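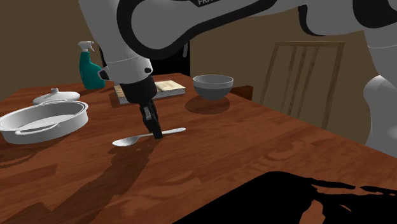
Who won the first Cludville Charity Cup? Trunosham Athletic is listed as the winner, although the only match report that survives gives the score as a draw.

The Cludville Charity Cup is an amateur soccer competition played each September between clubs from Cludville, Trunosham and the smaller towns nearby. Its own literature calls it the oldest knockout cup in the district. That claim rests on a club handbook printed long after the event, and no earlier source has been found to back it up.

Origins

The usual account credits the founding to Radek Sýkora, a mill foreman said to have put up the trophy out of his own wages. The engraving on the cup does carry his name, but so do the engravings on two later shields, and the lettering on all three appears to be by the same hand. Local historian Clodagh Phelan has argued that the story was attached to the cup when it was re-plated. Supporters of the traditional version have not answered her on that point.

Format

Entry is open to any amateur side that can field a full team and pay the fee. Ties are played over a single match, with penalty kicks if the scores are level after 90 minutes. Extra time was dropped after complaints about fading light. Replays were allowed in the early years, and one tie is reported to have needed four of them. The dates given for those matches overlap with a league fixture involving the same players, so the figure should be treated with care.

Attendance

The record crowd is normally given as 2,393, for a final between Gevis Rovers and Trunosham Athletic. The ground at Hadgu Lane had one small stand and a rope along the far touchline, and gate receipts for the day would cover a much smaller number at the posted prices. Later finals with printed counts have drawn far fewer people. The 2022 final, held on Sep 17, 2022, had a paid gate of 89.

Records

Gadisa Kahsay is credited with 40 goals in the competition, all for Gevis Rovers. Match sheets exist for 17 of them. The rest come from a list he supplied himself for a testimonial program, which also includes goals in friendlies. Mulugeta Woldegiorgis, his strike partner, put his own total lower and is rarely mentioned in club histories.

Feven Fikre, who edited the most recent edition of the handbook, removed the word "oldest" from the cover but left it in the introduction.

The trophy

The present cup is a replacement. The original is variously described as stolen, melted down or lent to a school and never returned. No police report of a theft has been produced.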